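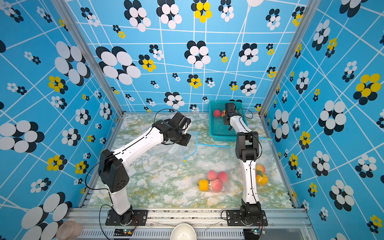 Red apple, turquoise basket.

**1/** Long thread coming, so get a drink. I've been meaning to write about lymphedema all through May and kept putting it off, mostly because I start typing and end up telling you about my left arm for an hour. Anyway, my left arm and I are ready now!

**2/** For the newer folks: lymphedema is swelling that happens when lymph fluid doesn't drain the way it should. Mine came on after breast cancer surgery and I've had it 13 years. Some people are born with a tendency to it, some get it after an infection or an injury, and plenty of people have it in their legs and are told for ages that they just need to put their feet up.

**3/** I was one of the lucky ones, because the night nurse on my ward mentioned it before I went home (bless her, I never got her last name). Even so, when my rings stopped fitting I decided it was salt. I cut out salt. I was very cranky and my rings still didn't fit.

**4/** The person who finally sorted me out was Shu-fen Lo, and if you've been to the support group in Ovthorpe you know exactly who I mean. She's a lymphedema therapist, she has the warmest hands in the county, and she'll talk you through every wrap and bandage as many times as you need. I needed a lot of times.

**5/** Well, this spring the group gave Shu-fen a little award! She had no idea. She'd come in to help us set up the room above Jakubowski Pharmacy and was halfway through making the coffee when Hường Từ stood up with the plaque and started crying before she got a single word out, which set the rest of us off.

**6/** Hường did get her speech read in the end. The part I wrote down was, "You never once made me feel silly for asking." I think about that a lot. When you've been to a string of appointments where somebody glances at your leg and then at the clock, being allowed to ask is a big deal.

**7/** Now, the walk. Two miles along the river path, nice and flat, with benches. Some 200 people came, in sleeves and stockings of every color you can think of, and a very patient beagle in a sweater. My sister-in-law pushed her mother the whole way in the wheelchair and then went back for the sandwiches she'd left in the car.

**8/** We raised $3,433, and I'd like to hug every person who put in a dollar. It goes to the garment fund. Compression sleeves and stockings wear out and need replacing, and insurance can be slow or stingy about it, so folks end up wearing one that's lost its squeeze long after they should have let it go. I've done it myself.

**9/** Thank you also to the crew from Worklow who turned up early with folding tables and stayed to take them down again, and to the Uvia bakery for the rolls. I ate two on the way to the car and I'm not sorry.

**10/** If you have swelling in an arm or a leg that won't go away, or a heavy, tight feeling, please bring it up with your doctor, and ask whether you could see someone who's trained in lymphedema. If it turns red and hot or you start running a fever, call right away and don't wait till morning. I waited till morning once and spent the rest of that week on a drip.

**11/** The group is open to anybody, and husbands, wives, kids and neighbors are welcome too. We start at 6:30 in the evening, same room, up the stairs or take the elevator at the back by the greeting cards. If you'd rather message me first and ask what it's like, please do. I'm slow at replying but I do get there, usually with far too much detail.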